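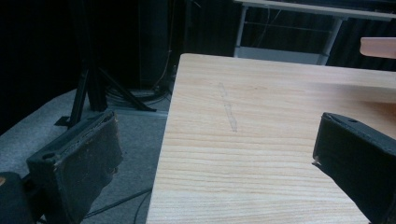 *Tabletop in the project room at Sulladwood.*

# Kindumik Grouse Project: Progress Report to the Rebane Fund

Date: 16/04/2020

## 1. Purpose of this report

With this report we inform the Fund about the work done since our last report in December. It covers the wing collection from the hunting season, the preparation of the spring survey, the habitat work at Sulladwood and the use of the money. Where the work is behind the plan, we say so in the same section.

The aim of the project did not change. We want to know if the ruffed grouse in the Purkosden hills produce enough young birds to keep the present hunting season, and we want to improve the young forest where the hens take their broods in summer.

## 2. Wing collection

Hunters were asked to send us one wing and some tail feathers from every grouse they took. From these we can separate the young birds of the year from the adults, and in most cases also the males from the females. We gave out 200 envelopes before the opening of the season. Until the end of the season 82 came back with usable material.

This is less than we hoped, but the quality was better than in the year before. Almost all hunters wrote the place and the day on the envelope. A small part of the wings arrived in plastic bags, and those had mold. We could still read the outer flight feathers on most of them, and only those we could read are included in the number given here.

The share of young birds looks normal for the northern part of the hills and low for the southern part. We ask the Fund not to use this result in public yet. The southern part has few envelopes, and several of them come from the same piece of woods. One more season is needed before we can say if the difference is real.

There was also a mistake on our side. The form on the envelope asked for "hours hunted", and some people wrote the hours of the whole party while others wrote only their own. For this reason the number of flushes per hour cannot be calculated for all envelopes. The new form has two separate lines, one for the number of hunters and one for the hours that the party was in the woods.

## 3. Meeting with the hunters

We presented the first results at an open meeting in Purkosden. The attendance was good and the discussion was longer than the presentation. Most questions were about the late part of the season, when the leaves are down and the birds are easier to find. Some hunters would like to close it earlier, others think that the late hunting makes no difference because so few people are still going out with their dogs.

We also explained how the age is read from the wing. The two outer flight feathers of a young grouse are usually more pointed and less worn than the others. After the meeting several hunters asked for an extra information sheet for their clubs. It is now printed and can be requested together with the envelopes. 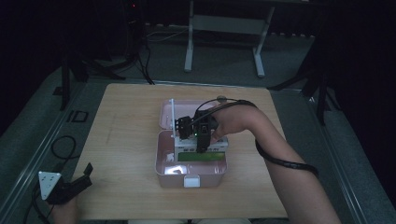

One of the hunters wrote to us afterwards that he has walked the same old logging roads with his setters for many years and that he does not believe the late season is the problem. In his opinion the woods have simply become too old. Where he used to flush birds from thick aspen, he can now see from one side of the stand to the other, and he would prefer that the money goes to cutting and not to envelopes. He added that he will continue to send the wings anyway.

We take this opinion seriously, and it agrees in part with what we see on our own routes. But without the wings we would not be able to tell if the cutting helps. We answered him in this sense and invited him to walk over the new cuts with us in the fall.

## 4. Preparation of the drumming survey

The spring survey is done by listening for drumming males early in the morning. An observer drives a fixed route, stops at the marked places, gets out and listens for the same length of time at each stop. The project has 8 routes. All of them were checked during March, and the marks on the trees were renewed where the paint was gone.

Two changes were necessary:

- The route along the lower creek now starts from the other end. At the old starting point there is too much noise from the water after rain, and last spring the observer wrote "could not hear" for several stops in a row.
- The Sulladwood west route was made shorter. The last part of the road was washed out and the county has not said when it will be repaired.

These changes make the comparison with the earlier years a little weaker for the two routes. In the table for the final report we will mark them with a note, and we will calculate the trend once with them and once without them.

The instructions for the observers were also rewritten. The old text did not say what to do when the wind becomes stronger in the middle of a route. Now the rule is to stop, go home and repeat the entire route on another morning.
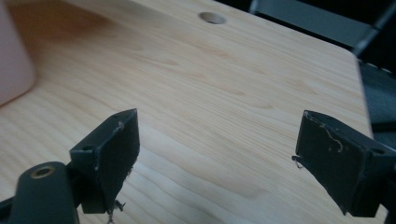

The observers should send in their sheets within one week after each route, also when they heard no bird. A sheet with only zeros is a result like any other, and in past years some of these sheets were never sent. We believe that this made the average look higher than it was.

## 5. Habitat work at Sulladwood

The plan for this winter was to cut old aspen in small blocks, so that the roots send up new shoots and give dense cover in a few years. We finished 21 acres. The ground was frozen later than usual, and the contractor could not bring the heavy machine to the wet blocks at the north end without damage to the soil. We decided to leave these blocks for next winter.

In the finished blocks the tops were left on the ground and some large logs were kept for drumming. Along the trail we left a strip of conifers for cover in bad weather. The landowner on the east side asked that no cutting be done close to his fence, and we moved the line to respect this.

Deer may become a difficulty. They eat the young aspen shoots, and in small cuts they can hold them back for years. We plan to fence a few small plots and compare the height of the shoots inside and outside. The posts are already at the site. The wire is still on order.

## 6. Use of the money

The costs for printing and postage were lower than planned, as fewer envelopes came back. The costs for cutting were also lower, but this money is only delayed and will be needed next winter. We kindly ask the Fund to allow us to carry it over. The fence wire became more expensive than in our application, and we would like to pay the difference from the postage line.

No new equipment was bought in this period. A full statement with receipts will follow with the annual report.

## 7. Next steps

- Run all drumming routes and enter the sheets.
- Install the fenced plots before the shoots come up, if the wire arrives in time.
- Send the corrected envelopes to the clubs before the season, with more of them going to the southern part of the hills.
- Agree with the contractor on the wet blocks, including a condition that work starts only on frozen ground.

We would need the decision of the Fund about the carry-over before we sign with the contractor for next winter.

Kindumik Grouse Project, Purkosden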